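4.3 Wenn die Finger nicht mehr ganz zugehen (Fehler 9)

Den Fehler 9 hatte ich im April dreimal an einem Vormittag, und beim dritten Mal war ich kurz davor, den Greifer in den Karton zurückzulegen und nach Hause zu gehen. Inzwischen weiß ich, woran es lag, und schreibe es hier so auf, wie ich es gern selbst vorgefunden hätte. Gilt für alle Handgreifer vom Typ Flolta, auch für die älteren mit der Seriennummer 3848.

So sieht der Fehler aus: Ihr drückt den Griff, die Finger laufen aufeinander zu, bleiben aber kurz vor dem Schließen stehen. In Prondo (das ist unsere Aufnahmesoftware, siehe Kapitel 2) springt die Öffnungsweite auf einen festen Wert und rührt sich nicht mehr. Manchmal läuft die Aufnahme trotzdem munter weiter! Genau das ist das Gemeine daran, denn man merkt es erst abends beim Durchsehen.

Achtung: Bei Fehler 9 nie mit Kraft nachdrücken. Dumisani hat das einmal gemacht, danach war der Mitnehmer gebrochen und das Gerät zwei Wochen weg. Und bitte keine Finger zwischen die Greifbacken, solange der Akku steckt.

1. Aufnahme in Prondo stoppen und die laufende Datei als „defekt“ markieren. Nicht löschen, Busisiwe braucht die Dateien für die Fehlerliste.

2. Griff langsam loslassen und warten, bis die Finger ganz offen stehen. Wenn sie auf halbem Weg hängen bleiben, weiter mit Schritt 3, sonst gleich zu Schritt 5.

3. Akku herausnehmen. Jetzt erst die Finger vorsichtig von Hand auseinanderziehen, beide gleichzeitig. Wer nur an einem zieht, verstellt die Mitte.

4. Mit der kleinen Lampe in den Spalt leuchten. Bei mir war es ein Stückchen Klebeband, bei Sizwe ein Krümel (wir sagen nicht, wovon). Mit der Pinzette raus damit, keine Druckluft.

5. Die Innenseiten der Finger ansehen. Steht der Belag irgendwo hoch, schiebt er sich beim Schließen zusammen und der Weg reicht nicht mehr. Dann den Belag tauschen, Ersatz liegt in der Kunach-Schachtel.

6. Akku einsetzen, einschalten, neun Sekunden warten. In dieser Zeit sucht der Greifer seinen Nullpunkt und darf nicht bewegt werden.

7. In Prondo „Weg neu einlernen“ wählen und den Griff fünfmal ganz durchdrücken. Ganz offen muss der Wert 1000 erscheinen, ganz geschlossen die 0.

Hinweis: Kommt ihr nur bis 9 herunter statt bis 0, ist das noch kein Drama. Schritt 7 einmal wiederholen. Bleibt es dabei, das Gerät beiseitelegen und einen Zettel dran.
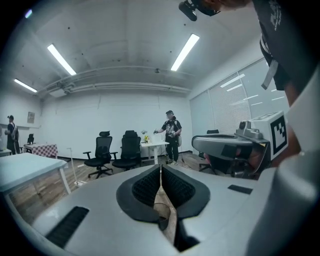

Arbeitsgruppe Handgreifer und Datenaufnahme, Labor Villalobos

Bevor ihr wieder loslegt, haltet den Greifer einmal vor euch und schaut von hinten auf die beiden schwarzen Finger. Sie sollen sich gleichmäßig zueinander biegen. Steht einer deutlich weiter vorn, zurück zu Schritt 3.

Noch etwas zum Markerwürfel: Wer beim Putzen oben an den Würfel stößt, hat danach gleich den nächsten Fehler am Hals, weil Prondo die Lage des Geräts falsch berechnet. Also immer am Griff anfassen! Sitzt der Würfel locker, nicht selbst festkleben, Keabetswe macht das mit der Lehre.

Vorsicht mit Kabeln: Wenn mehrere von euch gleichzeitig im Raum arbeiten, ruft kurz „Stopp“, bevor ihr mit einem gestörten Greifer zum Werktisch lauft. Ich bin selbst schon an einer Schlaufe hängen geblieben und hätte das Gerät fast fallen lassen.

Taucht Fehler 9 am selben Gerät ein zweites Mal auf, ist für den Tag Schluss damit. Meldet es bei Lindiwe Mthembu, mit Seriennummer, Uhrzeit und dem Wert, bei dem die Anzeige hängen geblieben ist. Am Samstag ist sie nicht da, dann bitte ins rote Heft eintragen.

Weiter mit 4.4, Griff federt nicht zurück.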